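In Praise of the Scruffy Worktable

July 2020

I have now spent four months working at a table I hate, and I'd like to complain about it. It's a Fekon, 32 inches deep, glossy white, and it was not cheap. I bought it after seeing one in the window of Bernico downtown, where it had a single pencil on it and looked like the answer to all my problems. I repair chairs for a living, mostly caning and loose joints, and until this spring I rented a corner of a shared shop. When the shop closed its doors I needed something for the spare room, fast, and I got my head turned by a shiny top.

My opinion, for what it's worth, is that a table you're scared of is a bad table. I put a blanket down before I set a chair on this one. I put newspaper on the blanket before I open the glue. Then the blanket slides, the newspaper sticks to the chair leg, and I'm picking the sports section off somebody's grandmother's rocker!
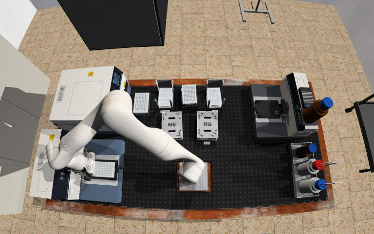
My old bench at the shop was a door. A solid door with the knob hole still in it, laid across two sawhorses, and I dropped clamps through that hole and hung cord off it and never once worried about a scratch. I miss that hole more than I can say. A good work surface gives you some way to grab on to it, and I get a bit jealous when I see a top like the black one here, with little holes all over it in a regular grid. I like the rusty orange border too, streaks and all. You could set a mug down on that and go about your day.

People always tell me the fancy surface makes them take better care of things. Maybe so, if what you do at it is pay bills. For anything with glue or a blade in it, I think the nice finish makes you timid. I catch myself making a small careful cut where I should make one firm one, and small careful cuts are how you ruin a seat. My elbows are tucked in all day like I'm at a formal dinner.

And then there's the price. The Fekon was 400 dollars. Ait Ali, the salvage yard out in Stendetine, had a school workbench last September for 100, scarred all over, with somebody's initials dug into one corner and a vise that still closed. I walked around it twice and went home without it. I told myself I had no room (I had a corner of a shop, and a door!). I've thought about that bench most weeks since.
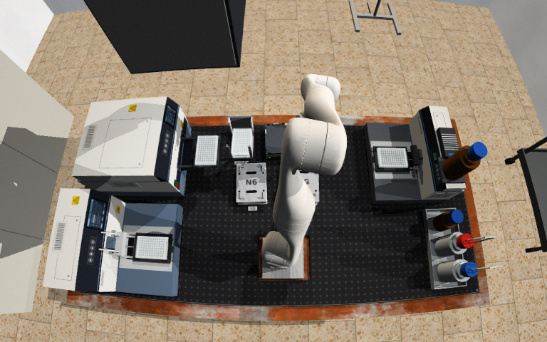 I do understand the other side. If your table is also where the family eats, you can't have linseed oil soaking into it, and a wipe-clean top is a wonderful thing when there's spaghetti involved. My sister's kitchen table has been wiped so many times the corners have gone pale, and it suits her fine. I'm only talking about tables for making and mending. Those should come already a little beaten up, the way some jeans do, so the first dent doesn't break your heart.

My first dent came on day 13. A mallet rolled off a stool rung and took out a chip near the front, the size of a lentil. I was crabby all afternoon. I even looked up touch-up paint, in the middle of a job I was being paid for, and read reviews of it for longer than I'd like to admit.

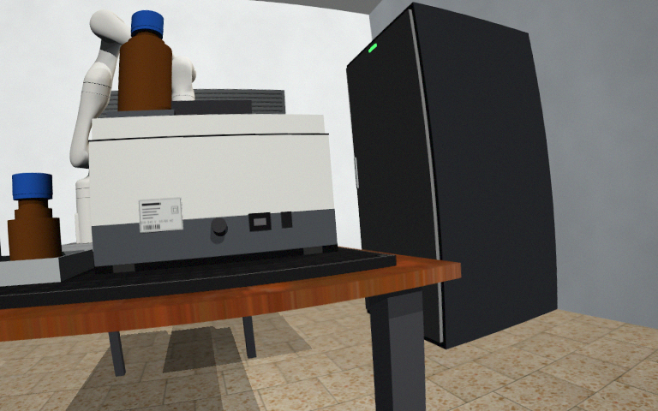
Height is the other thing the catalog people get wrong, by the way. They build for sitting, and hardly anyone I know sits down to fix something. I've got mine up on blocks now, and it wobbles a little if I lean on the left side, so I've learned not to lean on the left side.

What I'd like is for stores to sell more ugly tables on purpose. Thick top, no shine, a few holes, legs you can kick. I'd pay the full 400 for that and be happy to do it. In the meantime I'm calling the yard on Saturday to ask if they have any old doors.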